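Gripper comparison, part 2. Same arm, same PC teardown task, two grippers over the last few weeks: the Prornau two-finger parallel and the Elley adaptive one. Posting notes as I go through them.

The task is taking parts out of a desktop and setting them in a printed fixture plate, then putting them back. Memory first, then the expansion card, then whatever else we can reach. 40 runs per gripper.

I expected stroke to matter most. It matters less than finger thickness. A memory module gives you a narrow strip to grab and the neighboring slots take away most of the room on either side. If the fingertip is too fat you never get to find out how good the grip is.

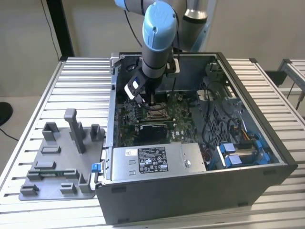
The stock Prornau tips are too thick for memory slots. I printed narrower ones and glued on thin rubber pads. First set flexed when closing. Second set has a rib down the back and has held up since.

The stock Elley tips are thinner and fit without changes. The catch is that they curl a little on contact, so the module tilts in the grip. That's fine on the way out. On the way back in it has to be straight or it won't seat.

Numbers for memory removal, out of 40 each. Prornau with printed tips: 2 failures. Elley with stock tips: 4 failures. I would not call that a real difference.

Insertion is where they split. Prornau failed 4 of 40. Elley failed 14 of 40, nearly all of them tilt. A stiffer tip would probably fix a lot of that and I have one drawn up.

Force readings: Elley reports finger position and motor current, and the current is noisy at low force. Prornau gives a cleaner signal but updates slower. I ended up ignoring both for insertion and using the force estimate from the arm.

Controller side. Both run off the Halliday box now. Prornau was plug in and go. Elley needed a different baud rate and a firmware update, and the update tool only runs on Windows. That cost me an afternoon.

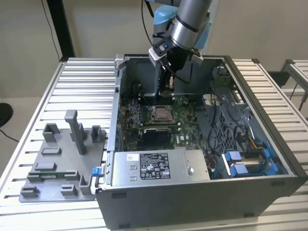
Cable routing deserves its own post. If the gripper cable hangs slack it catches on the case edge when the wrist turns. If it's tight it pulls on the connector at the end of travel. I clip it in two places and leave a small loop at the wrist. Check it with the arm at its full rotation before you run anything unattended.

Weight is close enough between the two that I didn't have to change the motion settings. I did have to redo the tool center point each time I swapped tips. Being off by a millimeter is enough to miss a slot.

Someone asked about suction. I tried a small cup on the Nullarano mount. Good on flat metal lids and large labels, useless on anything covered in capacitors. It might come back as a second tool later.

Someone else asked why we lay the case on its side. Everything is reached from straight above that way, and gravity helps with seating. I'd like to try it upright at some point but the arm runs out of comfortable poses pretty fast.

Where I am today: Prornau with printed tips stays on for insertion work. Elley goes back on when the stiffer tips are done. I still like it better for picking up odd shapes, drive carriers especially.

Tip files are going up once I clean up the screw holes. They are sized for M3 and come out tight on my printer, so plan on running a drill through them.

Next batch is drive carriers and cable connectors. I expect the connectors to go badly. Aiming to have those numbers in July.

29 April 2019
Filed under: Robotics, Grippers, Bench Notes
14 comments · 40 shares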